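Stundton Notes: Finding and Fixing a Windup Lurch in a Simulated Arm

Posted in Tutorials, February

If you have spent any time with arms in simulation you have probably met the lurch, even if you called it something else. The arm is leaning on a thing that won't move. The thing gives way, or the episode resets, or you send a new goal, and the arm takes off toward nowhere in particular at a speed you never asked for. A moment later it settles down and behaves beautifully, and you are left scrolling back through the log wondering whether you imagined it.

We chased one of these for most of February in the Stundton project, and I want to write down the way we went about it while I still remember the order we did things in (I have already forgotten one of the wrong turns, which is probably a mercy). You don't need our setup to follow along. Any simulator that lets you log joint position, commanded torque and contact force will do. Ours is Wenent, the rooms come from a scene pack called Bartoš, and I plot everything in Punbridge, mostly out of habit.

I should say up front that this was all in simulation and no hardware got hurt. The same controller was due to go onto a real arm later in the spring, though, so we treated it as a safety fault from the first day. If yours is headed for hardware too, please keep it off the real thing until you have done the last section of this page.

What you need before you start

A scene where the fault has shown up at least once. A way to fix the random seed. Logging at the control rate, every step, with nothing thinned out. I can't stress the logging enough, and I'll come back to it, because thinned logs cost us a good week. You'll also want access to the controller gains and to the internal state of the integral term, if your controller has one. Ours did, and it was off the list of logged values by default.

Step 1. Get the fault to happen on purpose

Our first reports all came from the door task. The arm reaches for the handle, turns it, and pulls or pushes the door to a target angle. Most episodes were fine. Now and then the arm would shoot sideways right after the latch let go, and the episode would be marked as a success anyway, the door having ended up at the right angle. So the success rate looked lovely and the fault stayed hidden underneath it for longer than I'd like to admit.

Start by saving the seed of every bad episode and replaying it. If it comes back the same way each time, wonderful, you have a repeatable fault and can skip down to the next step. If it doesn't, check whether your physics is running with a fixed time step and a fixed number of solver iterations. Ours was adjusting itself to the load on the machine, and once we turned that off the replays lined up.

Then make the conditions worse. We stiffened the latch on the white door so the arm had to lean on it for longer, and that did the trick: out of 8 seeds we tried with the stiff latch, every single one gave us a lurch.
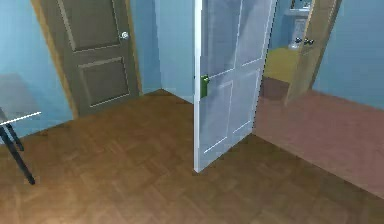 The Bartoš room used for the door runs. The door under test is the white one with the green handle.

Choose one door and stay with it while you are hunting. We wandered between doors for a couple of days, changing the latch on one and the hinge friction on another, and by the end our notes were such a muddle that Ferdinand Rüegg (who wrote most of the controller and was being very patient about all of us poking at it) asked us to throw them out and begin again. He was right. One door, one latch setting, one list of seeds.

Step 2. Plot the right three things together

Put these on one time axis: the joint position error, the commanded torque, and the contact force at the fingers. If you have the integral term, add it as a fourth line.

What you are looking for is a stretch where the position error stays flat while the torque keeps climbing. Flat error means the arm isn't getting any closer to where it was told to go. Climbing torque means something in the controller is growing impatient. In our worst replay the contact began at step 500, the error sat there like a tabletop, and the torque crept up and up until the command hit its limit. The latch let go at step 1062. By then the integral term had been filling for all that time, and every bit of it was still in there when the resistance vanished.

People call that integral windup, and it is an old, old problem. The integral term adds up error over time so that the arm can overcome friction and small steady loads. It has no idea that a door is in the way. It keeps adding. When the door gives, the stored amount pushes the arm well past its goal, and it can only drain away again as error builds up in the other direction.

A word about thinned logs, as promised. Punbridge was keeping one sample in ten for us, to save space, and the lurch was so short that it showed as a single stray point. I looked at that point more than once and decided it was noise. Log every step.

Step 3. Rule out the lookalikes

Before you touch any gains, spend an afternoon making sure it is windup you have. Three other faults look very much alike from across the room.

Bad contact. If a finger has sunk into the handle shape, the physics engine will shove the two apart, and that can look like a lurch too. Check the penetration depth just before the event. With bad contact you'll see the force jump first and the torque follow. With windup the torque was already high.

A stale goal. If the goal from the previous episode survives the reset, the arm will dash for it at the first step. Print the goal at step zero and compare it with what the task file asks for. We did find a stale goal, as it happens, in a completely different task, and fixed it, and felt very clever for a day until the lurch came back.

A joint sitting at its stop. An arm with one joint at its limit can look blocked when it has simply run out of reach. Plot the joint angles against their limits and see.

The quick test for windup itself is to set the integral gain to zero and rerun the same seeds. The arm will be sloppy and will probably fail to open the door at all, and you may have to let the latch go by script to get a fair comparison. If the lurch is gone with the integral off and back with it on, you have your culprit.

Step 4. Fix it in the controller

There are fancier cures, but we used two plain ones together and I would do the same again.

First, clamp the integral term. Find the largest value it needs in ordinary free motion, carrying whatever the arm normally carries, and set the clamp a little above that. Don't guess. Run your ordinary tasks, log the term, and read the number off the plot.

Second, stop adding when the command is at its limit. If the torque is already as high as it is allowed to go and the error would push it higher, hold the integral where it is. Let it shrink freely. You want the hold to act in one direction only, and we got that wrong on the first try, so that the term froze completely and the arm hung on to the handle long after it should have relaxed.

Then there is the reset. Clear the integral term, the last error and the filtered velocity whenever an episode starts. Ferdinand added a check that refuses to start an episode if any of them is anything other than zero, and it has caught two more mistakes of mine already.

Please resist the urge to turn down the maximum torque and call the job done. A lower limit makes the lurch smaller, and it makes everything else weaker along with it, and the stored-up command is still waiting in there.

Step 5. Test it somewhere else

A fix that has only ever seen one door is a fix for one door. We moved to the table task next, with the same arm and the same controller, and let the gripper press on the tabletop with a goal set slightly below the surface. It is a nasty little test. The arm can't reach the goal, the error never goes away, and when you raise the goal again the arm ought to come up gently.

We left the usual clutter where it was: the basketball, the folded cloth, the glass bottle, the remote control. A sideways lurch will find at least one of those for you, and object positions are easy to log. For each run, hold the press for 2000 steps, send the new goal, and record the peak finger speed over the next stretch. Compare that with a run where the fingers were never pressing at all. The two peaks should be close. Before the fix ours were nowhere near each other, and afterward I had to zoom in to tell the lines apart.
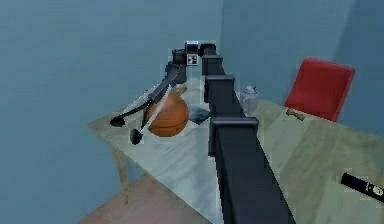 Do I need to retune the other gains after clamping the integral term?

Usually you can leave them alone. The clamp and the hold only come into play when the arm is blocked or the command is at its limit, so free motion should look the same as before. If it has changed, the clamp is probably set too low. Raise it a little and rerun your ordinary tasks before you touch anything else.

Before it goes near hardware

Rerun every seed that ever gave you trouble, including the ones from before you narrowed things down. Add a speed watchdog that sits outside the controller and cuts the command if any joint goes faster than the task could possibly need. Test the watchdog by putting the old fault back in on purpose, with the clamp off and the stiff latch on, and make sure it trips. Ours didn't the first time. It was reading the filtered velocity, which lagged so far behind that the lurch was nearly over before it noticed. We switched it to the raw joint velocity and required two fast readings in a row, and it has tripped properly on all of the bad seeds.

Change how you score the task, too. We now mark an episode as failed if the watchdog would have tripped, whatever angle the door ended up at. Our success rate dropped the morning we turned that on, and there was a certain amount of grumbling over coffee, but the numbers mean something now.

Keep the stiff latch scene in your regular test set. Ours runs every night with the same list of seeds, and the plots are waiting in Punbridge when I come in.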